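Mullura Court Tenants Association
Minutes, March meeting, laundry room annex, started 7:10 pm 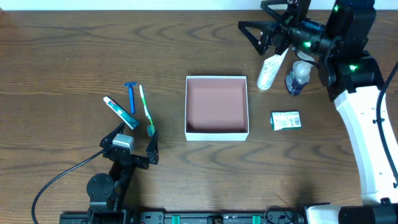 Present: Nantana Saengthong (chair), Bea, Curtis, Mrs. Odom, Phil from 2C, both Ramirezes, Joanne (taking notes). Landlord's office was invited, sent no one, sent an email instead (see item 3). Lou came in at 7:40.

1. Last minutes
Approved with one fix. It was the back gate that sticks, not the side gate. Side gate is fine.

2. Money
Balance 1091 dollars after the boiler letter postage and the snow salt. Curtis wants to know why postage was that high. Certified mail, every unit owner plus the management company. Bea has receipts in the blue folder. Dues still owed by four apartments, Nantana will knock on doors, no letters this time.
Motion to keep dues the same through summer. Phil moved, Mrs. Odom seconded, passed.

3. Heat and hot water
Long one. Office email says Prasertsri Heating came out twice and found the boiler "within normal range." Third floor disagrees. Ramirezes have been writing down temps morning and night on the fridge calendar, coldest was 58 in the back bedroom. Curtis same line of radiators, same problem. Front of the building is too hot if anything, Mrs. Odom sleeps with window open.
Lou thinks it's the valve on the rear riser and has thought so since November. Said he told the super. Super says he told the office.
Discussion of going straight to the city vs one more letter. Bea against more letters. Nantana wants one more with the temp log stapled to it and a deadline, ten business days, then city.
Vote: 5 for letter with deadline, 2 for city now, Joanne not voting.
ACTION Ramirezes to copy out the log neatly. ACTION Nantana to draft, Bea to read it over before it goes.
Hot water: fine except Sunday mornings. Leave it for now.

4. Laundry
Washer 2 eating quarters again. Wakero is the company on the sticker, the number on it goes to voicemail. Phil got through once and was told a tech would come "this week," that was before Valentines. Sign on the machine keeps getting taken down. Please leave the sign up.
Refunds: Wakero wants the machine number and the amount. Machine number is 362. Write it down, people keep asking.
Mrs. Odom raised clothes being left in the dryers overnight. General agreement it's rude. Proposal that after 30 minutes you can take someone's stuff out and put it on the folding table. Curtis doesnt want strangers touching his things. Went round on this a while. Ended up with 45 minutes, on the table, folded not required. Passed, Curtis voting no and asking that it be noted.

5. Bike storage
Three bikes in the basement with flat tires and no tags. Tags to go on everything by end of next month, anything with no tag after that gets moved to the boiler hallway, not thrown out. Lou has zip ties. The Bindent rack by the stairs is loose at the wall end, Lou will look at the bolts. If it needs a new anchor he can spend up to 40 without coming back to us.
Phil asked about scooters. Scooters count as bikes. Charging in the basement is a seperate question and the insurance people may have a view. Nantana to ask the office.

6. Back gate
Still sticks. Lou planed the edge, helped for a week. Hinge probably. Ask office, put it in the same letter? Bea says no, keep the heat letter about heat. Agreed. Seperate email, Joanne will send.

7. Courtyard
Planters need emptying before anyone buys anything. Saturday morning in April, date to be picked by text. Mrs. Odom has tomato seedlings started, wants the sunny end again. No objections. Ramirezes want the herb box back by the door. Fine.
Bags of soil: Curtis has a car. Budget 75 dollars, moved Bea, seconded Lou, passed.
Grill question from last fall. Lease says no open flame within ten feet of the building, the courtyard is narrow, somebody needs to measure. Phil has a tape.

8. Packages
Two gone missing from the lobby since last time, 3A and 1D. Ask drivers to use the inside door. Joanne to make a new note for the buzzer panel, big print. Older Ramirez is home days and will take in packages if people text first. TEXT FIRST please.
Camera for lobby: price it, bring back next meeting. Curtis.

9. Other
Phil's upstairs neighbor, the treadmill. They should talk to eachother first.
Lobby bulb out, reported.
Spare keys list is out of date, see Bea.

Next meeting second Wednesday, same place, 7 sharp. Lou bringing the coffee urn.
Closed 8:55.

J.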